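Looking after the gripper pads at Flulora

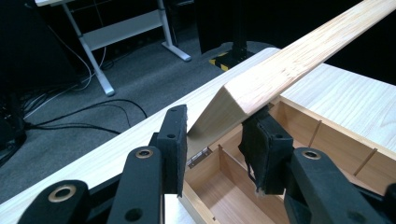 Ask the operators before you change any pads, because they feel the wear first. So wrote Amedeo Rizzi after our October issue, and we follow his advice now. At each start of work the person who will hold the gripper closes it two times and tells us if the fingers meet evenly.

The hand-held gripper we use for the wooden box with the hinged lid has two black pads, one on each finger. When the lower edge begins to show frayed fibers, like on the right pad, we put the gripper on the repair list. The loose fibers must be cut with small scissors. Please do not pull them, this makes the damage longer.

After cutting, wipe both pads with a dry cloth and look at them from the side. A pad which stands tilted should be noted in the Vameo log with the name of the finger, left or right. Then move the linkage slowly, 6 times open and closed, and listen for scratching at the rings in the arms. No oil is allowed there, it comes later onto the wood.

The full check is now done every 30 hours of work. Before it was 60, and this was too long for the box tasks, where the pads rub often against the edges. New pads are ordered from Cindine. We keep 2 pairs in the drawer, and who takes the last pair writes to me the same day.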